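Subject: Re: [worn-and-mended] Dyeing work trousers at home, how much salt?
Date: June 2018

Hello all,

I was reading the list for a long time before I wrote anything, so please excuse me if this answer is too long. I tried to shorten it two times and it became longer.

The question was this:

> I have three pairs of cotton work trousers that have gone pale on the
> knees and the seat. The cloth itself is still strong and I don't want
> to throw them out. My husband says to dye them in the washing machine
> and be done with it. I have read that salt is needed, but every page
> gives a different amount, and one page says no salt at all. Also, will
> the pale places take the same color as the rest? I would be glad to
> hear from anybody who has done it with heavy cloth and not only with
> T-shirts.

I have done it with heavy cloth, many times, first badly and later a little better. In our town, Ivholm, there was a small dye works until my mother was grown up, and she learned from the women there. I learned from her, so some of what I write is only the habit of our house. Other people will do it differently and also get good trousers.

First, about the salt. The pages disagree because they speak about different dyes. The all-purpose dye from the supermarket wants salt for cotton, and the box tells you how much. The cold water reactive dye wants salt and also soda, and without the soda the color will leave again in the first washes. Acid dye is for wool and silk and does nothing good on cotton. So please look first at which dye you have, and then believe the paper that came with it more than any page.

I buy mine from Visser, who send it in plain bags with the weight written by hand. For a full pot of trousers I weigh 900 grams of salt. This is for my pot and my dye, and for dark colors. For a light color I take half. It must be plain salt, the cheapest one.

Second, the weight of the cloth. This is where I made my worst mistake. I counted trousers and not grams, and I put three pairs in dye that was enough for one. They came out the color of weak tea. Now I weigh everything dry on the kitchen scale before I begin, and I write it in a notebook.

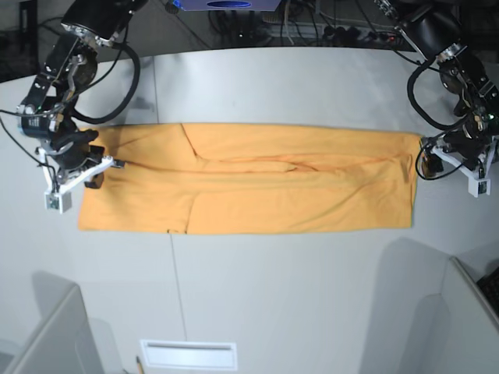 Third, the washing before the dyeing, which most people skip. Work trousers have oil in them, and old softener, and the starch of the factory if they are new. The dye cannot go through this. I wash them hot with a spoon of soda and no softener, and then I wash them once more with nothing. I also look at them flat before they go in the pot, on a big table with good light, and a white top is best for it, like the one in the photo. Folded lengthwise like the orange garment there, you can run your eye along the creases. Do this on both sides. An old crease is often worn more than the cloth next to it, and it will show as a line after the dyeing. You can't repair this with more dye. You can only know it before and choose a darker color.

That brings me to the pale places. No, they will not become the same as the rest. Dye is transparent, it lies over what is there. If the knee is paler than the leg, it will be paler after, only less. With navy or black the difference becomes small enough that I don't see it when I wear them. With brown or green I always see it. There is a color remover that takes the old color down first, and then everything starts more equal, but it smells terrible and I would not use it in a kitchen. My sister-in-law did it in the garden and the neighbor came to ask if something was wrong with the drain.

Now the machine. I don't say your husband is wrong. For thin things the machine is fine. For heavy cloth I prefer the pot, for 2 reasons: I can stir and I can look. In a machine the trouser legs twist into a rope, and inside the rope the dye doesn't arrive. If you use the machine, put in one pair only, wet it well before, and stop the program once to shake it open by hand. Afterward run the machine empty and hot, or your next white shirt will tell everybody what you did.

My order of work with the pot is like this. Water in, salt in, stir until I can't feel it on the bottom. Then the dye, mixed before in a jar with warm water and poured through an old stocking. Then the wet trousers, opened, one leg after the other. I stir all the time for the first 17 minutes – my mother's number, I never asked from where she had it. After that I stir when I pass by. Soda goes in later, in small parts, never directly on the cloth. Rinse cold until you have no more patience, then warm.

The thread will maybe surprise you. In most trousers made today the seams are sewn with polyester, and it doesn't take cotton dye. If you dye tan trousers black you will get black trousers with tan stitching. Some people like this. I had a pair from Nastach where it looked very nice, and another pair where it looked like a child had drawn on them with chalk.

One question from me also. Does somebody have experience with the iron afterbath, to make the color more gray? I tried it in March on a cotton apron and the cloth feels weaker now at the ties, but it was an old apron and I can't be sure it was the iron.

With friendly greetings from Ivholm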